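Training a drawer-opening policy in simulation: how many demonstrations, and how varied?

Posted in Learning from demonstration, Apr 7, 2018

Traltier

Hello all, and thank you in advance for your patience, because I suspect this has come up before in some form and my searching simply wasn't good enough to find it.

I'm putting together a set of demonstrations for a two-armed robot that has to open drawers. Everything is in simulation for now. I drive the arms myself with a pair of hand controllers, save each go as an episode, and then train an imitation policy on the lot. My first set had 47 episodes in it, all with the same chest of drawers in the same spot, and the policy that came out of it opened the top drawer beautifully -- right up until I turned the chest by a few degrees, at which point it grabbed at thin air.

So I have two questions, really. Should I keep recording on the one chest until I have a good deal more, or should I start moving things about straight away, while the set is still small? And what do people do about the goes that went wrong? I've got a fair number where I fumbled the handle, backed off and tried again. I've been deleting them, but it pains me a bit, as each one takes a good while to record and my wrists aren't what they were.

I'm working from the robot's own camera only, by the way. I did try adding a second view from the side but the files got enormous and my poor old computer sulked for an evening.

Endale

Welcome, Traltier! You've come to the right place, and please don't feel bad about asking. I went round in circles on exactly this for most of last August, and I still have a notebook full of crossings-out to show for it.

My short answer is to start moving things about now. The longer answer needs a bit of rambling, so do put the kettle on. I'm building a drawer set of my own at the moment for a little project called Gonov, and these two are from it:
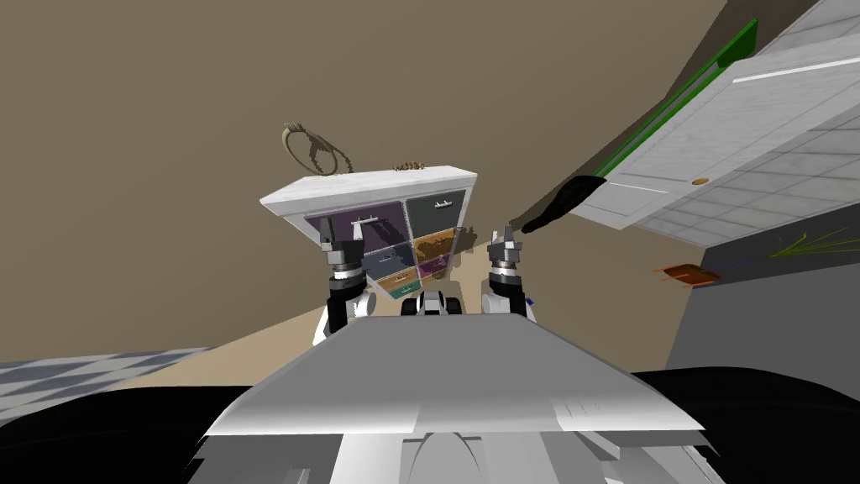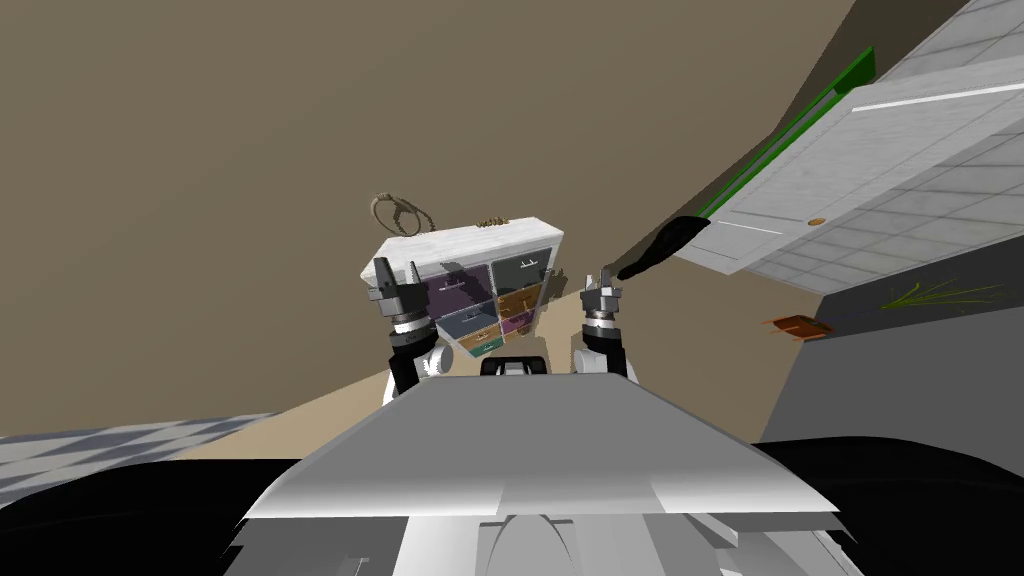
What I've come to believe is that a policy will latch on to whatever stays the same between episodes, and you don't get to choose what that is. In my first batch I never changed the colours, and the thing learned to go for a colour instead of a handle. With a chest like mine, where there's a big purple drawer at the upper left and an orange one over on the other side, it's terribly easy for it to learn "go to the purple bit" and look very clever while doing it. I now swap the drawer colours between batches, and I shift the chest and turn it slightly as well. Shadows matter more than I'd thought, too. The gripper throws quite a dark one across the drawer fronts, so I move the light every so often.

As to how many, I recorded 100 with everything fixed and then 59 with the colours, light and position all changing, and I trained on each lot separately. The smaller set did better on a chest it hadn't seen before. I wouldn't swear to that on anyone else's robot, but it was enough to change my habits.

On the fumbles, please stop deleting them! Keep any episode where you missed, recovered and then got the drawer open. Those are the only places your policy can learn what to do after a miss, and it will miss, bless it. I'd throw away only the ones where you gave up, or where the simulator did something silly such as pushing a finger straight through the woodwork. It's worth putting a note against each file as you go, along the lines of "clean", "recovered" or "bin". I left that job until the end once and had to sit through every single recording again.

One more thing and then I'll let you go. Decide before you start which arm does the pulling and what the other one does meanwhile, and stick to it. I used to let my spare arm wander about while I was thinking, and the policy copied the wandering faithfully. These days I park it in the same pose at the start of every episode and leave it be unless the task needs it.

Soltix

Check your frame rate as well. If you pause a lot while lining up on the handle, you'll get loads of frames where nothing moves and the policy learns to sit still. I trim the long pauses.

Also one camera is fine to start with. Add a wrist view later if it struggles with the last little bit.

Traltier

Oh, this is marvellous, thank you both. I've fished the deleted ones out of the recycle bin and 41 of them turn out to be proper recoveries, so that's nearly doubled my set without my lifting a controller. I'll change the colours and the angle for the next batch.

Soltix, how long a pause do you count as long? Mine can go on a bit, especially when I'm trying to get both fingers round a small handle.

Soltix

Anything over a second, but watch a few back first. If you cut right up to the moment the gripper closes it can look like a jump, so leave a few still frames on either side.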